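讲者备注：小酒庄怎样安排采收周
场次：周六下午，Jeldale社区农学讲座

开场
先报名字，说明自己在Drudasberg坡地上帮人管葡萄园，讲的都是自家地里的做法，别的产区要自己调整。问一下在座有谁今年第一次采收，举手即可，后面例子按他们的情况讲。

第1页 什么时候采
糖度只是一个数。去年我们东侧那块地糖度先到了，但籽还发青，嚼起来涩，又等了5天。讲到这里停一下，让大家回想自己地里的情况。
取样要走完整行，阴面阳面都摘，不要只挑路边的。样品当天早上摘，当天测，放过夜的数据不用。
七月的疏果记录这时候要翻出来。疏得狠的行往往先熟，可以排在前面。

第2页 人手
我们一共6个人，分三组，两人一行，面对面采。新手和老手搭着走。剪刀每天收工后擦干上油，第二天开工前再看一遍弹簧。
工钱按小时算，不按筐算。按筐算的那年，筐底全是叶子和烂果，后来挑拣花的时间比省下的还多。这段可以讲慢一点，通常有人提问。

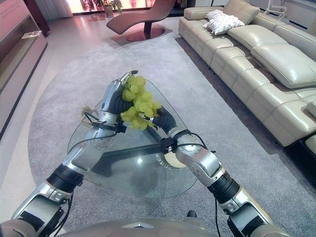
第3页 装筐和运输
筐不要装满，留一掌高。压在底下的果一破，汁流出来，天热时很快开始发酵。上午十点以后采的放树荫下，盖湿布，布不要贴着果。
去Gongate压榨站的路有一段是碎石，车速放慢。今年我们送了2,510公斤，分四趟。过磅单当场核对，签字前看清地块编号。

第4页 和压榨站沟通
提前一周打电话订时段，前一天再确认一次。Şükran Güler在站上管排期，她要的是品种、预计重量和到达时间，其他不用多讲。下雨改期要趁早说，Aebischer那几家大户一改，后面的时段全跟着动。

第5页 采完以后
当周浇一次透水，叶子还能工作一阵。别急着剪枝。采收记录趁记得清楚时写完，哪一行烂果多、哪一行缺株，都标在图上。

提问
留40分钟。常见问题：鸟网什么时候撤（采那一行的当天早上）；下过雨能不能采（等果面干透）；小块地值不值得请人（看亲戚多不多）。
散场前提醒登记表在门口，要取样记录表的留下邮箱。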